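Wakumska W6 countertop water softener – long-term review

Last updated: 5th April

The W6 is a non-plumbed ion exchange softener for kitchens where an under-sink unit will not fit. It connects to the tap by a push-on collar, passes cold water through a resin column and delivers it from a short spout at the side. I have used one daily through a winter and into spring, in an area with very hard water. The unit was bought at full price from Solís, who had no say in this review.

Build and fitting

The housing is a plain upright cylinder with a screw lid and four rubber feet. The lid thread is coarse and starts cleanly, which matters when it has to come off for every regeneration. The collar is the weak part. It seals well on a round spout and badly on anything with a flattened end. Mine needed the optional adaptor, sold separately, and the instructions do not list which taps require it. Mariama Asamoah, who tested the same model on a mixer with an aerator, had to remove the aerator insert before the collar would hold at full flow.

Fitting took a few minutes once the adaptor arrived. The hose is long enough to put the unit behind the tap but too stiff to route round a corner. Leave it in warm water first.

Softening performance

I checked hardness with drop-test reagent at the outlet. On a fresh charge the reading was at or below the limit of the kit. It stayed there for most of the cycle and then rose quickly over the last few litres. Wakumska does not fit an indicator of any kind, so the user has to track volume or test. I logged volume with an inline Indmont meter and reached 857 litres before the first rise on the original charge. Later cycles were a little shorter.

The effect on limescale was clear. The kettle element stayed bare, and glasses left to drain dried without rings.
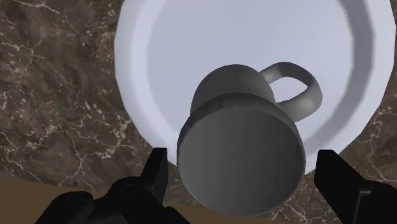

Tea is a separate matter. Softened water gives a brighter cup with no surface film, but some drinkers find it thin. Daithí Costello, who shares the kitchen, went back to unsoftened water for tea within a fortnight and uses the W6 for the iron and the kettle descaling interval only. The sodium added by ion exchange should also be considered. The manual advises against using the output for infant feeds and for anyone on a restricted diet, and I would keep an untreated tap for drinking.

Regeneration

Remove the lid, add the salt, refit, and run water slowly to the sink until the outlet no longer tastes of brine. Fine table salt packs down and channels; granular salt works better. The process takes the better part of an evening at the recommended rate, and running it faster wastes salt and leaves the lower resin partly exhausted.

Flow drops noticeably with the unit in line. Filling a 6 litre pan is slow enough that I now start it before peeling anything.

Compared with the Droltura

The Droltura countertop model costs 100 more and adds a bypass valve and a volume counter. Its resin bed is no larger. The counter is useful, the valve more so – with the W6 the collar must be pulled off each time untreated water is wanted, and the rubber will wear. Wakumska rates it for 3000 removals. Mine shows slight whitening at the lip but does not leak.

Verdict

Good softening, adequate build, poor tap compatibility. Suitable for a rented kitchen with a round spout and a user prepared to keep a log. Check the tap before ordering and budget for the adaptor.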